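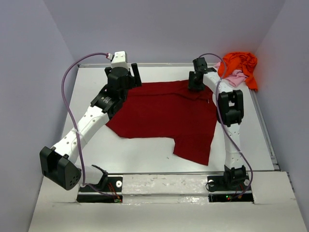
Which grippers for folding shirts with two arms?
Posted by Freya Mellor, April 25, 2022

Hello all! I have a two-arm table set up for folding T-shirts and I'm torn between the Grumus fingers and the softer Girkico ones. The Girkico pair is 2,380 dollars, which is a lot for me, so I'd love to hear from anyone who has lived with either. Knit cotton is my main trouble, mostly picking up one layer when the shirt is in a heap.

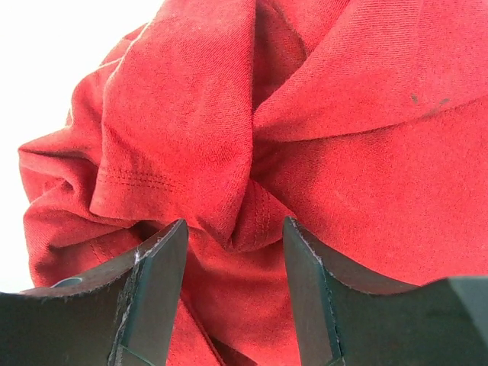

I can swap fingers in some 15 minutes, so testing isn't a bother.

Trilok Kanaujia
Hi Freya, and welcome! I ran both sets last June, and for bunched-up knits I'd stay with the Grumus and put thin rubber on the inside faces (cheap, and it peels off when you change your mind). Come in low and close slowly on a ridge in the cloth. Do wipe the fingers down now and then too, lint builds up on mine faster than you'd think! The Girkico ones were lovely on towels, but they kept grabbing two layers for me.

Darren Pickering
get the girkico, never had a problem. only done socks though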